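Checkerboard floor

A checkerboard floor, also called a checkered or chequered floor, is a floor covering in which square units of two contrasting colors alternate in both directions, so that no two squares of the same color share a side. The most common pairing is black and white. Marble, slate, limestone, cement tile, ceramic tile, linoleum and vinyl are all in regular use. The pattern is laid either square to the walls or at 45 degrees to them, the second arrangement being known in the trade as diagonal or diamond set.

Terminology

In older building accounts the words "check" and "chequer" are used for any two-color grid, including grids whose units are oblong. Modern suppliers restrict the term to squares. A floor of octagonal white tiles with small black squares at the corners is sometimes sold under the same name but is properly a cabochon floor, the small square being the cabochon or dot.

Materials

Marble is cut into tiles from slabs and finished by honing or polishing. Black marbles owe their color mostly to carbonaceous matter and usually carry veins of white or grey calcite. White marbles are veined in grey where impurities were drawn out during metamorphism. Both react with acids, including vinegar and lemon juice, which leave dull marks known as etching. Where the two colors come from different quarries they may differ in hardness, and the softer stone wears faster under traffic. The resulting difference in height between neighboring tiles is called lippage if it is present at laying and differential wear if it develops later.

Slate was widely paired with pale limestone as a cheaper substitute for marble. Cement tiles, pressed and cured without firing, carry their color in a surface layer a few millimeters thick. Linoleum and vinyl versions are either cut from plain sheet in two colors or printed with the whole pattern, in some cases with imitation veining.

Layout

Setting out begins from two chalk lines crossing at right angles, normally at the center of the room. For a square-set floor, the first tile is placed either with one corner on the crossing or with its center over it, and the choice is made so that the cut tiles at opposite walls are equal and no narrower than half a tile. A diagonal floor requires triangular cuts along every wall and uses more material. A plain border is often added to separate the pattern from walls that are out of square.

A rectangular field with an odd number of tiles on each side has the same color at all four corners. If one side is even and the other odd, the corners match along one pair of sides only. With both sides even, diagonally opposite corners differ from neighboring ones but match each other. In a field 11 tiles long and seven wide there are 77 tiles, and one color exceeds the other by a single tile.

Joints in polished marble are commonly set at 2 millimeters or less. Grout is a particular difficulty, as a pale grout outlines the black tiles and a dark one can stain the white. Mid-grey is the usual compromise.

Digital representation

The pattern appears often in computer graphics. It can be generated from the coordinates of a surface point by adding the integer parts of the two scaled values and testing whether the sum is even, a method needing no stored image. Veined marble is produced by disturbing a regular wave with a noise function or by applying a scanned texture. At a distance the squares become smaller than the pixels and produce false patterns, or aliasing, unless the texture is filtered.
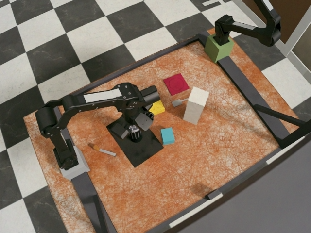

Rhys Bright has objected that rendered floors of this type rarely show any variation between tiles of one color, whereas a stone floor laid from a single batch still does, and that restorers who work from a computer model tend to order replacements that are too uniform. The Pellness catalog of floor patterns takes the same position and advises dry laying before any tile is fixed.

Maintenance

Marble floors are swept or dust-mopped to remove grit and washed with a neutral cleaner. Etched areas are treated with polishing powder, and deeper damage is ground out with diamond abrasives. Penetrating sealers slow the absorption of oils and dyes but do not prevent etching. Vinyl floors should not be scoured, as the wear layer cannot be renewed.

See also

Cabochon floor
Cement tile
Lippage
Terrazzo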